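Keeping Services Close to Home

How the Jekbridge district is planning hospital care for a scattered population

The district hospital at Jekbridge serves a population spread across two valleys and a long stretch of coast. For many residents the nearest alternative is a journey of 3 hours by road, and considerably longer in winter. The question of which services should remain in the town, and which should be provided elsewhere, has occupied the district health board for much of the past decade.

In April the board approved a new plan for the hospital and its outlying clinics. The plan was prepared after a public consultation that drew 1,403 written replies, the largest response the board has received on any subject. Residents were asked what they valued in their local services, what they would be prepared to travel for, and what had prevented them from attending appointments in the past.

The replies did not always match the board's expectations. Waiting times were mentioned often, but transport was mentioned more. Many older residents wrote that they could accept a wait of several weeks for a planned operation, provided that they did not have to arrange an overnight stay in order to attend a short meeting beforehand. Parents of young children made a similar point about follow-up visits. Several people working in farming and fishing asked for appointments outside the busiest months of their year.
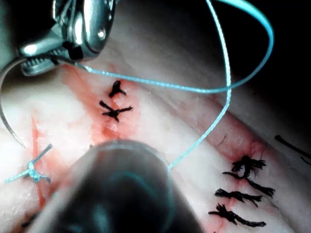
The plan therefore treats the visit to hospital as one part of a longer process. Under the new arrangements, first consultations and routine checks will be held wherever possible at one of the 4 outlying clinics. Blood tests and basic health questionnaires will be completed there on the same day. Patients will travel to Jekbridge for treatment itself, and their later reviews will return to the clinic nearest their home.

The clinic at Ivevska has been working in this way since last autumn, as the first site to do so. It occupies a former primary school on the edge of the village and shares its building with the public library. Staff report that fewer appointments are now missed, although they caution that a single winter is too short a period from which to draw firm conclusions. The shared entrance has proved popular. Patients who arrive early on the morning bus can wait in the library, where there is heating and a supply of newspapers.

Transport remains the most difficult part of the plan. The board does not run buses and has no power to alter timetables. It has instead entered into an agreement with Fledier, the company which operates most rural routes in the district, under which clinic hours at Ivevska have been matched to existing services. A return journey on the same day is now possible from every village on the northern road. The southern valley is less well served, and discussions there are continuing.

Staffing presents a further challenge. The hospital has found it hard to fill posts in nursing, anaesthesia and radiography, and has relied heavily on temporary cover. Housing is a large part of the difficulty. New employees often accept a post and then find that there is nowhere suitable to rent. The board has taken a lease on 2 residential buildings in Hegyi, a short distance from the hospital, which will be let to staff at a fixed rent during their first year. Families will have priority for the larger flats.
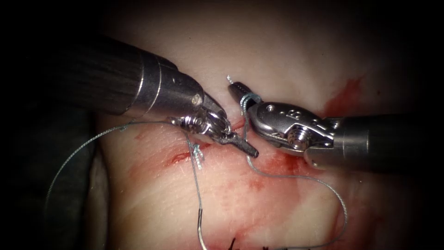 Training has also been given a more prominent place. Senior staff at Jekbridge have long argued that people are more willing to settle in a rural district when they can continue to learn there. The plan sets aside protected study time for all clinical grades, including healthcare assistants, and provides for exchanges with larger hospitals. Those who take part will be expected to share what they have learned with colleagues on their return.

Not every proposal was accepted. A suggestion that the evening pharmacy be closed met with strong objections and was withdrawn before the final vote. A request for a permanent clinic on the coast was declined on grounds of cost, and a visiting service will be offered there in its place. Local councils on the coast have recorded their disappointment, and the board has undertaken to look at the matter again once the visiting service has completed its first year.

The remaining clinics will adopt the new arrangements in stages. Residents will be informed by letter before any change to their usual place of appointment, and those who would prefer to continue attending the hospital may ask to do so. Copies of the plan are available at the hospital reception, at each of the clinics and at the library in Ivevska.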